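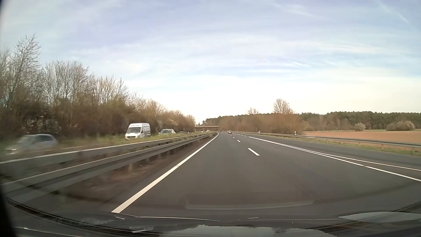 The first thing she told me was that she hates podcasts. I'd asked what she listens to on the road, thinking it was a nice easy opener, and she put down her fork and said, "People talking to me for three hours? I get enough of that at work. No, I want a book. I want somebody reading me a book with a dog in it."

She records audiobooks for a living, so I guess that counts as brand loyalty. We met for lunch in Claven, where she's lived since she left the bakery job she had through most of her twenties, and she ate an enormous plate of dumplings while I tried to take notes and keep up. She asked me not to use her name. Her listeners know her by the one on the cover and she likes it that way ("my mother-in-law has heard me do some very steamy vampires and doesn't know it").

She's finished 108 books so far. The longest was a family saga that ran 2,265 pages in print, three volumes that the publisher wanted as one recording, and it took her from February until the leaves were coming down. "I aged in that book," she said. "There's a grandfather in it, and by the end I didn't have to put on a voice for him."

How she got started

It was a note on a corkboard. Virero, the little studio over the hardware store, wanted people to read training manuals for a dishwasher company, and she figured she could read. They put her in a closet lined with moving blankets and gave her 90 pages on drain hoses. She loved it! She told me this with her whole face lit up, and I believed her, even about the drain hoses.

"The engineer said I breathed like a horse," she said. "So I went home and practiced breathing. My husband thought I was having some kind of episode."

The novels came a year later, when Melnychuk Audio took over the studio's lease and started handing her mysteries. She still does a lot of those. She reads every book twice before she records a word of it, once for fun and once with a pencil, and the pencil round is where she works out who sounds like what. She learned that one the hard way, by giving a minor character a big Southern accent and finding out on the second-to-last page that he was from Maine.

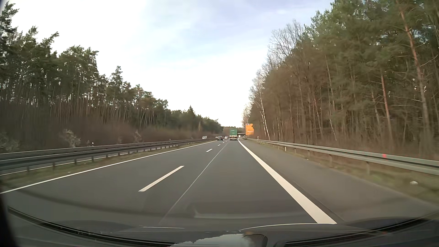 Voices come to her away from the desk, she says, and mostly in the car. The studio she uses now is out in Sketau, so she has a good long drive twice a week and spends it talking out loud like a crazy person (her words). I rode along one morning to see it. Trees on both sides, a nice wide road, the white dashes on the pavement getting tinier and tinier up ahead, and the whole way she was arguing with herself as two elderly sisters fighting over a piano. The older sister was meaner. By the exit I was kind of rooting for her, and I'd missed my chance to ask half the questions on my list.

I did get one in, which was whether she ever does the voices for anybody else. "Kids' birthday parties," she said. "I charge cake."

The part she doesn't like

Mouth noise. I had no idea what a big deal this was. Clicks, smacks, little wet sounds that a microphone grabs and the rest of us never hear. She eats green apple slices between chapters, no dairy the day before, and she won't wear anything that rustles. Her stomach once growled through a deathbed speech and they had to do the entire page over.

"And it was a good take, too," she said. "I was crying! The engineer was crying! And then my stomach goes off like a garbage truck."

She also doesn't read her reviews anymore. One book of hers picked up 3,000 ratings and she can recite exactly one of them, which said she sounded like a dentist. We both thought about that for a while. I still can't decide if it's an insult.

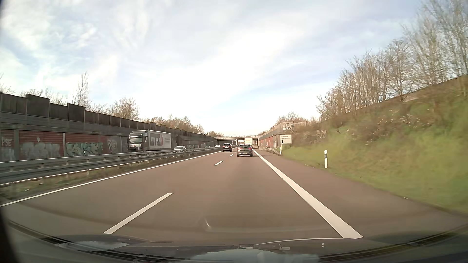
What she's reading next

A Western, her first. She's nervous about the horses, or the men talking to the horses, because there's a lot of that and she's never been near one. A neighbor has offered to let her come and stand by a fence for an afternoon. She's also got a cookbook booked after that, recipes and all, and I asked who on earth listens to a cookbook.

"Me," she said. "I've listened to four." Then she asked if I was going to finish my dumplings.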